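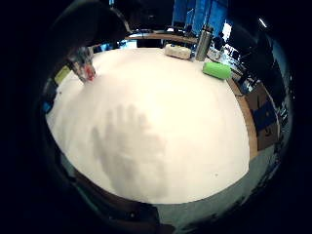
Cleaning a white shared table that has gone dull

Freya Mottram
Hello all. We have a white table at our community workroom in Totwood and it gets used for everything - tea, mending, people charging their gadgets, the lot. It has a light wooden edge, and the white part has gone a bit dull and greyish where people rest their arms. I have tried washing-up liquid and a cloth, twice over, and it looks lovely for an evening and then dull again by the next session. Is there something kinder than scouring cream that would bring it back? I don't want to spoil the wooden edge, and I would rather not spend much as we only have 17 pounds left in the kitty until September.

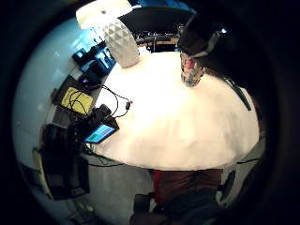 Shirley Clegg
Hello Freya, what a nice big table to have. Dullness on a white top is very often old washing-up liquid that was never rinsed off, and I had just the same with mine at Custcombe for years before my sister put me right. Clear everything off first, and I do mean everything, the vase and all those black cables as well, or you will only clean in circles round them as I used to. Then warm water with a small spoonful of bicarbonate of soda, a soft cloth well wrung out, and go over it gently. Rinse with plain water 2 times and dry it straight away with an old tea towel. Keep the cloth nearly dry when you get to the wooden edge, and give that a little beeswax afterwards if you have any in the cupboard. Do try a small patch first, as I can't tell what finish yours has got!

Chelsea Fothergill
magic sponge, go easy, done

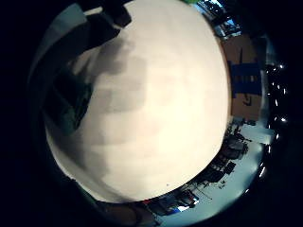

Totwood Mending and Making Club

Imani Lukumay
I help out at the club with Freya, so I can add a bit. I went over one corner with Shirley's bicarb mixture before the tea urn went on and it came up beautifully, so thank you, Shirley! I'd be wary of the magic sponge, Chelsea, as it left a shiny patch on my own worktop at home that I still see every morning. One more thing for anybody with a table like ours - cardboard boxes can leave grit behind when they are dragged about, so it's worth wiping that away with a soft brush before the wet cloth comes anywhere near. Freya, I'll bring the beeswax next time.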